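Support > Media Library > Resolved tickets > Playback and upload

Ticket 293 – Lecture recordings stop at 60 per cent on upload
Opened by: Segundo Carhuamaca, Learning Resources, Ondari College
Product: Tindix Media Library, hosted by Hopkin
Status: Resolved
Opened: Saturday, September 7, 2019

Summary of fault
Staff in the surgical skills program are unable to upload recordings over 900 MB. The progress bar reaches 60 per cent, pauses, and returns to the start without an error message. Smaller files from the same workstation are accepted. The fault occurs in both supported browsers.

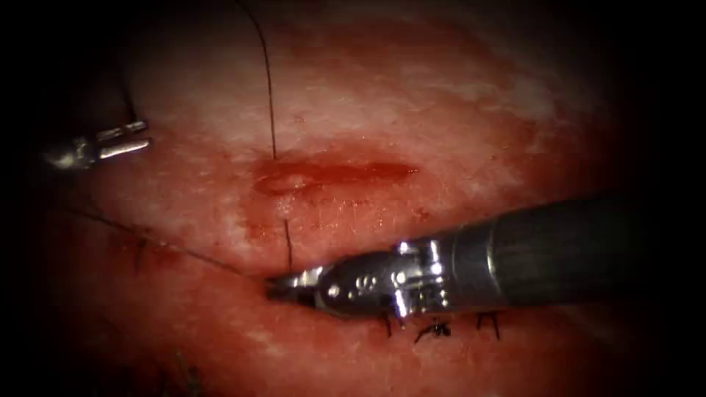
Initial response
The requester was asked to clear the browser cache, sign out of all sessions and repeat the upload on a wired connection. The result was unchanged. Storage allocation was checked and found to be well within the licensed limit.

Investigation
Server logs show each session closing while the file was still in transit. The timeout on the Ollach gateway had been returned to its default value during scheduled maintenance – the custom value applied in February was not carried over. Files that finished before the timeout were not affected.

A secondary fault was noted. Thumbnails for existing items were being regenerated at each sign-in, which placed unnecessary load on the catalogue and slowed searches for all users.
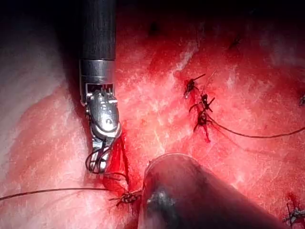
Instrument jaws with thread wrapped around them.

Action taken
1. Gateway timeout restored to the February value.
2. Thumbnail regeneration set to run overnight only.
3. Custom settings added to the maintenance checklist.

The requester has confirmed that 2 test files uploaded in full and that captions remained attached. Staff whose uploads failed should submit them again, as partial files are not retained. Any recurrence should be reported under this ticket number, with the file size and the time of the attempt.

Comments (2) | Shares (0)

This site uses cookies to keep you signed in. Manage cookie settings.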